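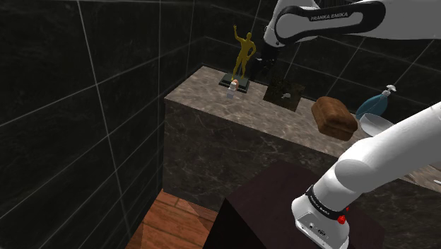
# Where to stand the arm (and the camera) in a simulated kitchen cell?

**Nadhirah Wuisan**
Posted 23 December 2022 in Sandau Community Help > Cell setup

Hi all! I'm a few weeks into my first proper simulated cell and having a ball with it, but I've hit the point where fixing one thing breaks another and I'd love some advice before I go round in circles all summer.

The cell is a single Franka arm working over a marble counter in one of the tiled kitchen rooms from the Flemon pack. The objects get shuffled between runs. In the layout I'm stuck on there's a loaf of bread, a spray bottle, a shallow bowl, a gold statue up the back and a tray of dirt next to it. The job is simple to say: pick up whatever I name and put it down where I ask. I'm running it in Sarndale with the stock gripper and the stock controller, nothing fancy.

My trouble is the fixed camera. I put it where I could see the whole top of the counter, and I was really happy with it until the arm turned up. Now the lower part of the arm runs diagonally up through the right side of the view and sits in front of the bowl, and the elbow is out of view altogether, so I get two bits of arm and have to work out in my head how they join. When the gripper is reaching over the back of the counter I can at least see it hanging near the statue. When it comes forward for the bowl I'm pretty much guessing.

What I've tried so far:

- Sliding the camera left. The bowl comes clear, but then the statue blocks the dirt tray.
- Lifting the camera. Better view of the objects, but I can't judge how high the gripper is over the counter any more.
- Moving the base of the arm back by 175 mm. Beautiful view! Then the arm couldn't get to the back of the counter without stretching out nearly straight, and the controller started doing a nasty little shudder at the end of each reach.

So do I move the arm, move the camera, or get rid of the fixed camera and trust the one on the wrist? And is there a sensible order to do this in? I've been changing whatever annoyed me most that day, and I suspect that's half my problem.

One more thing, which may or may not be connected. Every so often the statue falls over right at the start of a run, before the arm has gone anywhere near it. Is that a camera-angle illusion and I'm missing a bump, or is it something else?

Thanks heaps in advance.

---

**Sutanto**

Just use the wrist camera. Fixed ones always get blocked by something. I turned mine off in February and haven't missed it.

> **Nadhirah Wuisan:** Thanks! Don't you lose track of the other objects once the gripper is down close, though? Mine fills up with whatever it's about to grab and I can't see what the forearm is about to clean up on the way past.
>
> **Sutanto:** I only ever have one object out so it hasn't come up

---

**Sugeng Pangaribuan**
*Marked as helpful by the poster*

Oh, I love this problem. I've set up plenty of these counters now and the first one took me longer than all the rest put together, for exactly the reason you've worked out yourself: I kept changing the thing that annoyed me. There is an order, and it makes the whole job much calmer.

**Start with the base, and forget the cameras are there.** Hide every camera view except the free one you fly around with. List the places the gripper has to get to — for you that's the back corners, the front edge on both sides, and wherever the tallest object can end up, plus the height you need to lift over it. Then drive the arm to each of those with the gripper pointing straight down and look at the elbow. If the arm is nearly straight at any of them, the base is too far away. That's your shudder. Close to full stretch, a tiny move of the hand asks for a big move at the joints, and the controller can't give it to you smoothly. You can soften the gains and hide it, but it will come back the first time you put a heavy object out there.

The opposite mistake is just as common, by the way. If you park the base hard up against the counter, the arm has to fold right up to reach anything at the front, and the elbow swings out sideways like somebody carving a roast in a caravan kitchen. Check the near points as carefully as the far ones.

I'd put your base back where it was and then bring it out in small steps, testing the far corners every time. You may find you can keep a little of the 175 mm. I wouldn't expect to keep all of it.

**Next, the resting pose.** People skip this one and it's the cheapest fix going! The arm has seven joints and only needs six to put the hand somewhere at a given angle, so there's a spare bit of freedom you can spend on where the elbow goes. If your controller lets you set a preferred posture (the stock one in Sarndale does, look for the null-space target in the arm's settings file), you can lean the elbow away from the camera side. The hand goes to the same spot and the elbow rides somewhere else. Save that as the home pose as well, so each run begins from it. It won't shift the lower link a great deal, as that part lives close to the base whatever you do, but it can bring the elbow back into view or take it right out of the road, and either is better than half of it.

**Only now the cameras.** I'd run two fixed ones. Put one looking across from the side of the counter away from the base, low enough that you can judge the gap between the gripper and the marble. Put the other up high looking down at a steep angle, so you can tell what's in front of what. Neither has to be perfect, because they cover for each other. The bowl will be hidden from one and plain as day in the other. Keep the wrist camera too, it's brilliant for the last bit of the grasp and Sutanto is right that it doesn't get blocked the same way. You've already spotted what it's bad at.

A quick way to check: freeze the arm at each of your reach points and flick through the cameras. Every object you might be asked to pick should be clear in at least one fixed view at every reach point. Write down the ones that fail. If it's always the same corner, stop putting objects in that corner. There's no shame in shrinking the area you scatter things over.

**About your statue.** I'd bet it isn't being hit. Most likely it is being placed a hair inside the counter or a hair above it, and when the physics starts up it either gets pushed out or dropped. A tall figure on a smallish base doesn't need much of a nudge. Things to look at:

1. Turn on the collision shapes in the viewer and look at the base of the statue. If the shape was made automatically from the mesh, the underside may not be flat.
2. Check whether anything small has been placed touching it. Two shapes that overlap at the start will shove each other apart, and the shuffler in the Flemon pack is quite happy to tuck a little bottle right in against something bigger. Raise its minimum gap.
3. Let the scene settle before the arm is allowed to move, then check each object is still upright and shuffle again if it isn't.

When I added that last check to a cell of mine I ran it over 203 saved layouts that I'd thought were fine, and I found statues lying down in some I'd been blaming on the gripper. I was thrilled and mortified.

Last bit of advice: copy your settings file before each change and put the change in the file name. It looks messy and you'll be so glad of it. If you post the base position and the counter size I'm happy to have a go at the reach points from here.

> **Nadhirah Wuisan:** This is magnificent, thank you!! I've done the base and the resting pose so far. Base is back where it started, less a smidge. Setting the elbow posture made a much bigger difference than I thought it would and the shudder is gone at every back corner except the far right one.
>
> **Sugeng Pangaribuan:** Great stuff! For that last corner, try turning the gripper a quarter turn before you reach. The fingers don't care which way round they are for a loaf or a bowl, but the wrist might be running into its limit.
>
> **Nadhirah Wuisan:** It was the wrist limit! Fixed. Also found the statue problem: number 2 on your list, a small bottle spawned touching the base. I've raised the gap and put in the settling check. Cameras next, I'm going to try your two.
>
> **Sutanto:** might turn my fixed one back on
>
> **Sugeng Pangaribuan:** Do it! And if you get more than one object out on that counter, post how the settling check goes. I'm keen to hear if the dirt tray gives anyone else grief, mine needed its collision shape redone as separate pieces before things would sit down inside the rim properly.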